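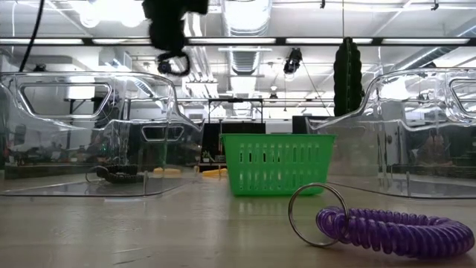
Front Desk Key Loan: Frequently Asked Questions

Avurwood Shared Workrooms

What do I get when I borrow a key?
One key on a coiled plastic wrist keychain. The coil stretches over your hand and the key hangs from the metal split ring at the end. Please don't take the key off the ring.

Do the colors mean anything?
Yes. Purple coils are for the Gilchrist room. Orange coils are for the storage cages. If you were handed the wrong color, bring it back to the desk before you go upstairs.

Where do I return it?
Put it in the green basket on the front table, between the clear shields. You don't have to wait for a staff member. Don't leave it on the tabletop or in the door.

How long can I keep a key?
Two hours. If the room isn't booked after you, the desk can extend the loan once. Ask before your time is up.

Can I put my own keys on the ring?
No. Personal keys get left behind that way, and we have a drawer of them.

What if the coil is stretched out or cracked?
Return it as usual and tell the desk. We keep spare coils from Cudano and will swap it. There is no charge for normal wear.

What if I lose the key?
Call the desk right away. The replacement fee is $13 for a room key. Cage keys are cut off site and take longer, so you may need to use another cage until the new one is ready.

Can someone else return my key for me?
Yes, but the loan stays in your name until the key is checked in.

Can I lean on the shields or hang things on them?
Please don't. They stand on flat bases and will slide. Forms and small packages can be passed through the window openings.

I found a key with no tag. What should I do with it?
Hand it to a staff member and say where you found it. Untagged keys should not go in the basket.

Who do I ask about long-term loans?
Declan McGrath handles monthly keys. Kevin Nic Aodha covers the desk after 5 p.m. and can take a message.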